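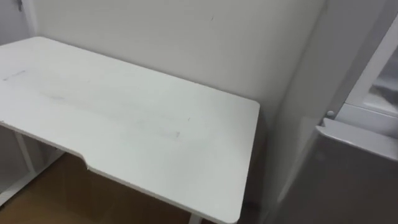

4.2 Housekeeping rules for fetch-and-place work

I'll admit I used to skip this part of other people's papers. Give me the controller, give me the success rates, and leave the bit on tidying up for the appendix! Then we spent a season collecting 1,539 episodes in the Bretance test kitchen, and I got tired of explaining to visitors why two runs that looked the same on paper had been run under different habits. So we wrote the habits down. The result is the Fleneo rule set, which has 24 rules at the time of writing, and this section covers the ones we argued over the most.

Rule 1 is about surfaces. Before an episode starts, anything on the work surface that isn't part of the task comes off it, and the operator logs what stays. Marks and smudges on the surface can stay if they're in the log. We tried requiring a full wipe-down between episodes and people simply stopped doing it by mid-afternoon, so the log it is. I'd much rather have a smudge I can read about later than a cleaning rule that gets ticked without a cloth ever being picked up.

Rule 4 is the one on reach. If one arm goes above the robot's shoulder line, the other hand has to be parked low and the feet have to stay planted until the raised arm comes back down. Figure 3 gives a fair idea of the posture we have in mind: one hand up at the top door, the other hanging by the thigh, and the task object well away from both, over on the desk. We also ask that nobody stand between the robot and the nearest wall while an arm is raised, which sounds obvious until you work in a room this small.

Figure 3. Raised-arm posture at the refrigerator, with the bottle on the desk beside it.

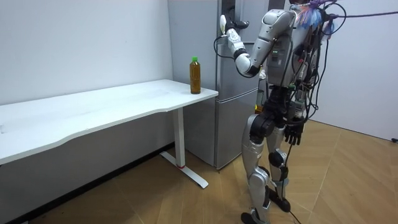
One early reader of the draft told us flatly that Rule 4 was too strict, that a platform with decent balance ought to be allowed to step and reach together, and that we were writing our own caution into a rule other labs would have to live with. Fair enough! We talked it over for most of a morning and ended up adding an exemption: a lab may allow combined stepping and reaching if it has a record of the same motion done with no person in the room. The default stays as it was, and the exemption goes in the episode log, so anyone reusing the data can filter on it.

Rule 7 covers contact with the object (Figure 4). The grasp has to be closed while the object is still supported by the surface, and the operator says "closed" out loud before calling for a lift. We picked a filled drink bottle as our reference object on purpose, as it's tall and smooth and people everywhere can get one. The fingers go on the lower half of the body, and the cap is off limits unless opening it is the task.

Figure 4. Grasp closed on the bottle with its base still on the desktop.
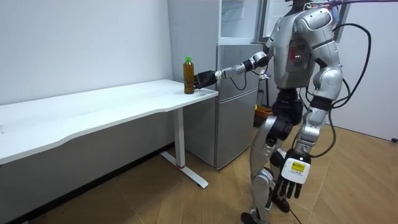
Cables get a rule of their own, Rule 9, and it's the longest of the lot. A tethered robot drags its tether into every task you give it, so the slack has to be checked at both ends of the planned motion as well as at the start pose. Any line that touches the floor gets routed behind the feet before the first step. We keep a Larero sheet taped up by the operator's seat with these checks in order, and filling it in takes 32 seconds once you've got the hang of it (the first few times are slower, and there's some grumbling).

We don't set a limit on episodes per session. I wanted one, my co-authors didn't, and our data couldn't settle it either way. What we do ask is that the session sheet note every operator change and every break, so that a lab with more than 2,000 episodes can look into the question properly. Section 4.3 goes through the log format field by field.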